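Everyone on here keeps telling me to bin my measuring cups and buy a scale. Weigh everything, water included, and your baking will sort itself out. I have my doubts, so I've spent most of May finding out.

First claim: cups are hopeless. Well, flour in a cup is a mess, I'll give them that. Scoop it or spoon it and you get two different loaves. But water? Water doesn't pack down. Fill it to the same line and you've got the same water.

Second claim, from the Brunden baking pages: "a scale removes all guesswork". Does it? Mine wobbles by 4 grams if I lean on the table. On a 900 gram dough I can't taste 4 grams and I don't believe you can either.

Then there's the cup itself. People put it on the platform, forget to press tare and pour away. The cup gets weighed along with the water and they blame the recipe.
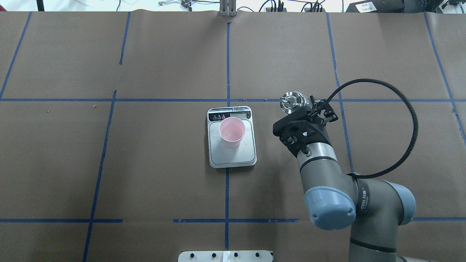 Gellow replied that I'm missing the point, and that you leave the cup on, zero it, pour, zero it again and never wash a spoon. Fewer things in the sink, same bread every week.

Fine. The washing up argument is the only one that has moved me so far. It isn't an accuracy argument though, is it?

Also, drips. Anything that lands on the steel beside the cup gets counted and never reaches the bowl. Tiny amounts, yes – but you can't tell me grams matter and then tell me drips don't.

The scale recipes on Noiphan are all rounded to the nearest five anyway. So much for precision.

Where I've got to: scale for flour, salt and yeast, lines on a jug for water. If somebody has baked the same loaf both ways, side by side, I'd like to see the crumb before I change my mind again.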